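## Storing and handling trading cards at home

I keep most of my baseball cards in 700-count boxes on a closet shelf. A few habits have kept them in decent shape.

**Sleeve first, then the hard case.** A bare card slid into a toploader picks up surface scratches, and chrome cards show them worst. Use a soft penny sleeve and push the card in by the long edges. If a corner catches, snip a small notch at the mouth of the sleeve.

**Clear the table.** Drinks go somewhere else. I wipe the surface, let it dry, and put down a clean towel so I can pick up a card without digging at the edge with a fingernail. Wash your hands and skip the lotion.

**Don't fill the box.** Mine are rated for 700 bare cards, but with sleeves on, 530 is where I stop. Past that you end up yanking cards out by the top edge. If a row is short, fill the gap with a block of foam — cards that lean for a year will curve.

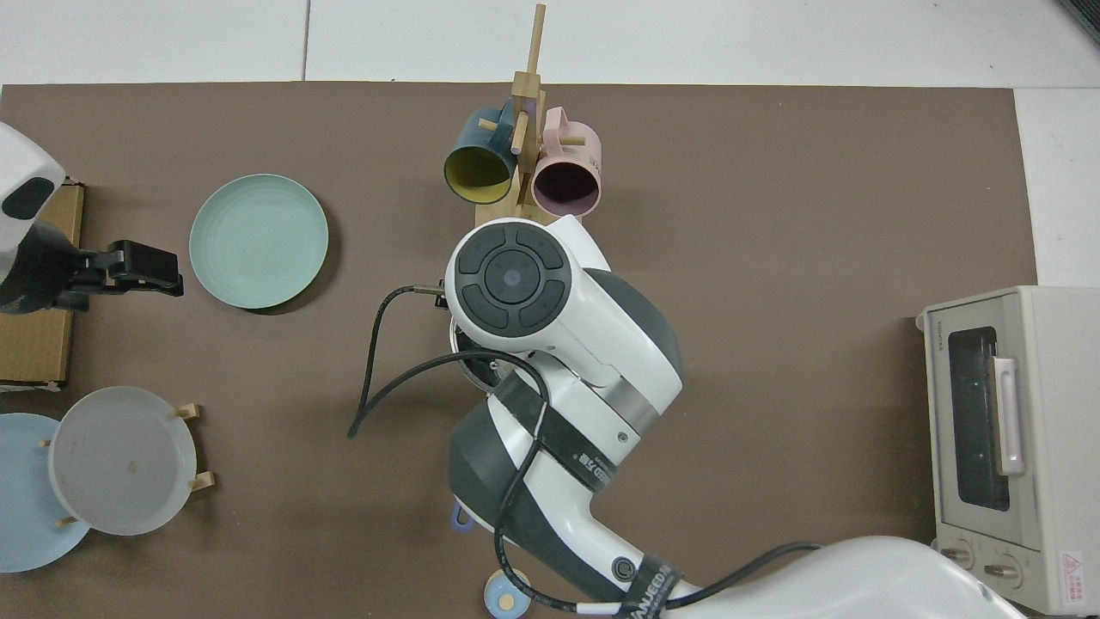
**Keep the boxes off the floor.** Basements and garages are the worst places, and an attic is close behind. An inside closet is better. I put a small silica gel pack in each box and change them all every January.

**Binder pages.** Buy the ones marked acid-free with no PVC. Store the binder upright, and use D-rings if you can find them. Round rings pinch the first and last pages. One card per pocket for anything you care about. Doubles can go back to back.

**Getting tape off a toploader.** Warm it with a hair dryer on low, with the card taken out first, and peel slowly. Rub off what's left with a little isopropyl alcohol on a cotton pad. Use painter's tape next time and fold over one end for a tab.

**Mailing a card.** Sleeve, toploader, team bag, then two pieces of cardboard cut larger than the toploader. Tape the cardboard on 3 sides or all 4, but never so tight that it bows. I use a bubble mailer for anything over a few dollars.

Tip on the foam blocks from Ghizlane Abdel Hamid, who cuts hers from old packing material.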